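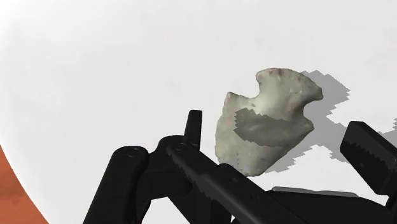 Rosalía Valcárcel has spent most of her time at Gerkeck on one narrow problem: what a phone should do with the RAW file once the shutter button has been pressed. The company writes camera software for handset makers, and its current release, Trommont, replaces the merging stage that combines a burst of exposures into a single picture.

"People ask about the sensor first," she says. "The sensor sets the limit on noise. Most of what users complain about comes later, in alignment and tone mapping."

Trommont takes a reference frame and aligns the others to it in small tiles. Where a tile can't be matched with enough confidence, it is dropped and the reference is used alone. Earlier versions blended such tiles at reduced weight, which gave soft edges on moving hands and leaves.

"We preferred a bit of grain to a ghost," Valcárcel says. "You can treat grain afterwards. A ghost is baked in."

The cost is uneven noise across the picture. A second pass estimates how many frames contributed to each tile and sets the denoising strength to suit. On the test handset the full process takes nearly 300 milliseconds, and it runs in the background so that the next shot isn't held up.

Memory was the harder limit. The August build kept 20 full-resolution frames in the buffer, and the operating system closed other apps to make room. The buffer now stores most of them at reduced bit depth.

"It was a poor trade and we should have seen it sooner," she says. "I'd measured the camera app by itself, with nothing else open. No customer uses a phone like that."

Testing is split between two sites. Nerbridge handles colour charts and controlled lighting, while the Echevarría office does handheld work outdoors, mainly at dusk. The two sets of results disagreed on white balance for months. Valcárcel traced the fault to a lamp profile that had been entered twice - once in the chart software and again in the camera's own tables.

She is cautious about zoom. Trommont supports enlargement up to 3x from the main sensor, using the small shifts between handheld frames to recover detail. On a tripod those shifts are missing, so the stabiliser has to move the lens on purpose.

"It works on two of our lens modules," she says. "On the third the motor isn't repeatable enough. We turn the feature off there."

Video is not covered by this release. The tile matcher is too slow for it, and she won't give a date.

Interview recorded 2026-02-12 and edited for length.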